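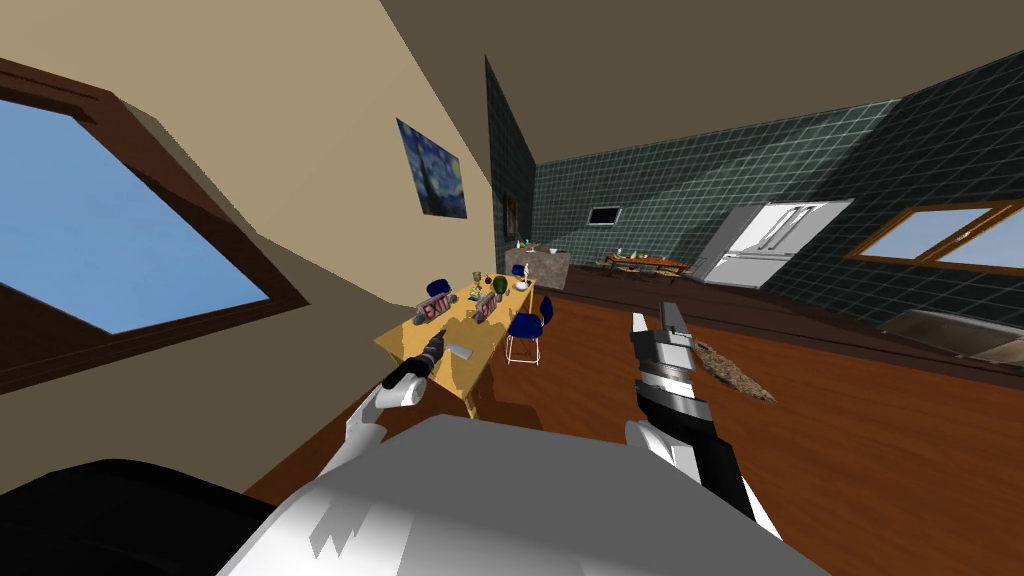 *The kitchen room in Kostosa, seen from the robot, with the left gripper over the near end of the dining table.*

# Kostosa Planner, three months of use before buying a two-armed robot

We are a small company that fits kitchens and care apartments, and last year our owner, Gebhard Wallner, decided we should have a robot in the showroom that can clear a table and bring small things. I was asked to prepare the budget. I am a purchaser and my knowledge of robots was close to zero, so please read this review as one from a buyer. An engineer will have other questions.

Kostosa is a simulation program. You choose a room, you choose a robot, and you try a task before you own any hardware. We took the team license at 185 euros per month, with two users. Pirmin Gasser from our workshop was the second user and he did most of the driving.

## What we wanted to know

My list for the budget was short:

- Does one arm do the job, or must we pay for two?
- How much free floor does the machine need between a table and an island?
- Which gripper do we order first?
- What do we need to buy that is not in the robot quote?

The last one was the reason for the whole exercise. The first quote we received, from Gruber, had a nice total on page one, and then a second sheet with the charger, spare fingers, transport case and training. I did not want to learn this way again.

## The rooms

The kitchen is the room we used most. It is near to what we sell: a long tiled wall with a dark countertop strip and a sink, a double-door refrigerator, a stone island, and a wooden dining table with chairs. For planning, the chairs are the useful part. In our first drawings we had planned the table without any chairs, and it is a big difference for a robot with wide shoulders. In the simulation one chair stands close on the right side of the table, and Pirmin needed several tries to find a good way around it. After this we changed our showroom drawing and made the passage wider by 12 centimeters.

The objects are a mixed collection. On the table you find a bowl or plate and a small piece of fruit, and this is sensible. You also find two red EXIT signs in gray housings. For our purpose I would prefer cups and cutlery. You can import your own objects, but the import wants a file format that our drawing program does not write, and the converter costs extra. I put it in the budget as a separate line and I advise you to do the same.

The picture quality is good enough. The wood floor shines, the light through the windows is soft, and even the Starry Night hangs on the wall. The white body of the robot has jagged patches at the bottom of the view, and they did not disturb the work. But if you want to show the program to a customer or to a bank, they will ask about it. Mr. Wallner did ask.

## Working with it

The robot view takes a day to get used to. You look forward past your own torso, with one arm on each side, and the distances are hard to judge in the beginning. The small flat things are the most difficult. A white object near the edge of the table looks as if it were directly at the tip of the gripper, and then you close the fingers and you have nothing. There is a second camera view from the side, hidden in the menu under "Session", and I wish we had found it earlier.

Loading the kitchen takes around 100 seconds on my office laptop. On the workshop computer, with a proper graphics card, it is faster and the movement is also smoother. Kostosa says on the order page that an office laptop is sufficient. In my opinion it is sufficient for looking. For driving two arms please plan for a better computer, and write it into the budget at the start.

Saving is simple and the program exports a report with reach distances and collisions. The report is the best thing in the package. I could send it to Ehsan Soomro, who prepared the second quote for us at Voler, and he answered with a gripper recommendation that referred to our own numbers. Before that I had only received brochures.

## What it changed in our budget

We kept two arms. I had hoped to remove one and save the money, but holding a bowl while the other hand takes something out of it is a normal task in a kitchen, and with one arm it became a long procedure.

We took away the second set of grippers. In the simulation the two-finger type was good for nearly everything on our list, so the special set can wait until next year.

We added spare fingers, the computer, the object converter and two days of training. We also added 300 euros for rubber mats and corner protection, because Brigitta Wieser from the showroom saw the collision report and was not happy for her fronts. I think she is right.

## What I did not like

The price is per month but the contract is for a minimum of three months, and this stands only in the terms. The help pages are written for people who know robots already. When I searched for "how much space" I got an article about workspace envelopes, with formulas. Support by e-mail was friendly and slow. One answer came after our license was already finished.

Also, please do not take the floor too seriously. The wood in the program is perfectly flat. Our showroom has a threshold and an old drain cover, and Fabian Mösli, who laid the floor, laughed when I showed him the report. We measured these places by hand and sent the heights to both suppliers.

## Compared with Evia

Before Kostosa we had a trial of Evia. It is cheaper and starts quicker, but it had only warehouse rooms when we tried it, and no report that I could attach to a quote request. If you plan for shelves and boxes, look at Evia first.

## My rating

Four out of five for planning, three out of five for the price. For a purchase of this size the license was a small part of the cost, and it paid back with the grippers alone - at least on paper. We placed the order in July and delivery is planned for the fall. I have kept the reports, and I will compare the reach distances with the real machine when it stands in the showroom.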